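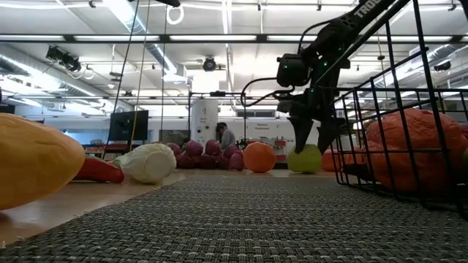 By the Facilities Inspection Desk, Truddale
Filed under: Checklists, Kitchens and Food Rooms
Last revised: December

Shared kitchen walk-through, Truddale building, with comments

Use one copy per room. Mark each line OK, Fix or N/A. A line marked Fix needs a comment and a room number.

1. Entry and floor
Door closes fully without help – OK
Floor mat lies flat, no curled corners – Fix
Comment: Room 132, inner mat lifts at the hinge side. Replace with the heavier Sendier mat already in stores.
Floor drain cover seated and screwed down – OK

2. Fresh produce on counters
Raw vegetables kept apart from cooked food – OK
Squash, peppers and onions free of soft spots and mold – OK
Leafy items returned to the cooler at the end of prep – Fix
Comment: No end-of-prep time was written on the sheet. Add it.

3. Work surfaces
Wooden tops free of deep cuts and raised grain – OK
Woven mats and cloths shaken out and checked for loose threads – Fix
Comment: Loose threads can end up in food. Trim or discard. Do not pull.

4. Cold storage
Thermometer present and readable without moving stock – OK
Door gasket clean and unbroken – Fix
Comment: Kohlhase upright, lower gasket split for about 9 inches on the handle side. Part on order. Check the reading twice per shift until it is fitted.
Nothing stored directly on the cooler floor – OK

5. Hand sink
Hot water reaches the tap – OK
Soap and paper towels stocked – OK
Sink used for hands only – Fix
Comment: Tea leaves in the strainer again. Repost the sign at eye level.

6. Electrical
Outlets within 6 feet of the sink trip when tested – OK
Cords free of tape and splices – OK
Panel door clear of stored items – Fix
Comment: 2 folding chairs moved during the visit. Floor marking is worn and needs repainting.

7. Fire safety
Extinguisher mounted, pin and seal in place – OK
Fire blanket tag signed – N/A
Comment: Blanket is the Vavevik type with no tag. Record the check in the room log.
Exit route clear to the corridor – OK

Open items go on the maintenance board by 4 p.m. on the day of the visit. Gasket and panel marking carry over to the next walk-through if still open.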